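Drundel Hall, Wet Room and Boiler Cupboard: Yearly Checklist with Comments
Checked in May, before the summer rentals 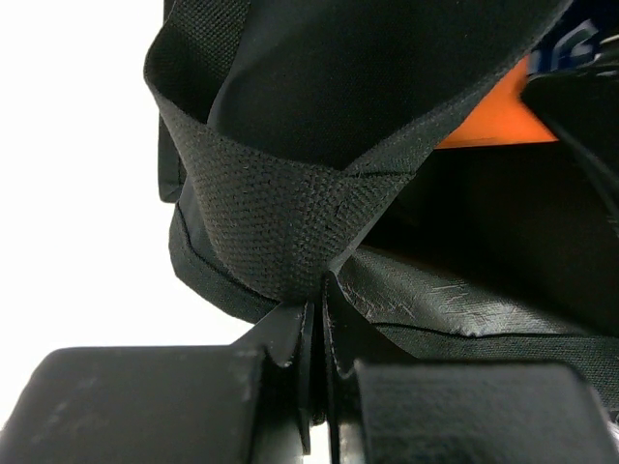

I use the same list as the year before, with two points added at the end. Every point has a result (OK, Watch, Repair) and a comment where the result alone does not say enough. Please read the comments also for the points marked OK, some of them are not so simple.

The inspection started at 7:30 in the morning, when the building was quiet and I could hear the pipes. The water meter showed 1172 at the start and the same at the end of the quiet test, with all taps closed.

PART A. BOILER CUPBOARD

A1. Door opens fully and is not blocked
Result: OK
Comment: The folding chairs which stood here last year are gone. Please keep it so.

A2. Air openings in the door are free
Result: OK
Comment: Some dust on the lower opening. I cleaned it with a dry brush.

A3. Pressure on the gauge, system cold
Result: Watch
Comment: The needle is inside the green part but near to the lower end. It was in the middle last year. I did not add water, I prefer to see first how much it falls until autumn. Who looks at it in the meantime, please write the reading on the card inside the door.

A4. Signs of leaking at the joints
Result: Repair
Comment: Under the return valve there is a white and green crust. I wiped it off, and after two hours the paper towel under the valve had one wet spot. It is a slow leak but it is a leak. Maillard should look at it when they come for the burner service, so that we pay only one visit.

A5. Safety valve outlet goes to the drain and is open
Result: OK

A6. Carbon monoxide alarm
Result: OK
Comment: Test button pressed, the alarm is loud. The date on the back says it must be replaced next year. I have put this in the list of purchases.

A7. Shut-off valve for gas is marked and turns
Result: OK
Comment: The mark is a new one, in red paint. I turned the handle to half and back.

PART B. HOT WATER

B1. Temperature at the tank
Result: OK
Comment: 140 degrees on the thermometer of the tank.

B2. Temperature at the farthest tap, after one minute
Result: Watch
Comment: The farthest tap is the one in the cleaner's sink. After one minute the water was only warm, after almost 5 minutes it was hot. This pipe is long and not much used. Until we have a better solution, the tap must be opened every week and must run until it is hot.

B3. Mixing valves at the hand basins
Result: OK, one exception
Comment: In the ladies' washroom the left basin gives hotter water than the right one. It is not so hot that it burns, but small children use this room. The valve can be adjusted with a small key. I did not find the key.

B4. Shower heads clean
Result: OK
Comment: Taken off, put in vinegar overnight and put back. The rubber ring in the second shower was hard and I exchanged it.

PART C. WET ROOM

C1. Floor not slippery when wet
Result: OK
Comment: Tested with wet shoes, and again with a little soap. Near the door the surface is more smooth than in the rest of the room, but I would still call it safe.

C2. Floor drain takes the water
Result: Repair
Comment: I poured two buckets quickly. The water stood over the grate and needed a long time to go. I lifted the grate and removed hair and a hard gray mass, after this it was better but not good. The drain needs to be cleaned with a machine. Trurnenier did this the last time and the price was reasonable.

C3. Grab bars
Result: OK
Comment: I hung on each bar with my full weight. The bar beside the toilet makes a small noise, but it does not move on the wall.

C4. Silicone at the corners
Result: Watch
Comment: Black spots in the corner behind the door. Cleaning does not remove them any more. The silicone should be cut out and done again in the winter break, when the room can stay dry for some days.

C5. Extractor fan
Result: OK
Comment: A sheet of toilet paper stays on the cover when the fan runs. It continues for some minutes after the light is off, as it should.

C6. Emergency pull cord
Result: Repair
Comment: The alarm works, but somebody tied the cord up high in a knot. A person who lies on the floor cannot reach it. I opened the knot. Please, the cord must hang down almost to the floor, always. I write it as Repair although it works now, because the little handle at the end is missing and we must order a new one from Dunitz.

PART D. NEW POINTS THIS YEAR

D1. Main water shut-off can be found by a stranger
Result: Watch
Comment: I asked a guest of the morning course to find it with only the plan on the wall. It was not possible. The plan shows the old kitchen. I will draw a new one.

D2. Outside tap closed and drained for winter
Result: not checked
Comment: This makes sense only in autumn. I leave the line open.

TO DO, IN THIS ORDER
Pull cord handle (C6)
Floor drain (C2)
Return valve (A4)
Key for the mixing valve (B3)
New plan (D1)

The filled card stays in the boiler cupboard, on the inside of the door. The copy is in the green folder in the office.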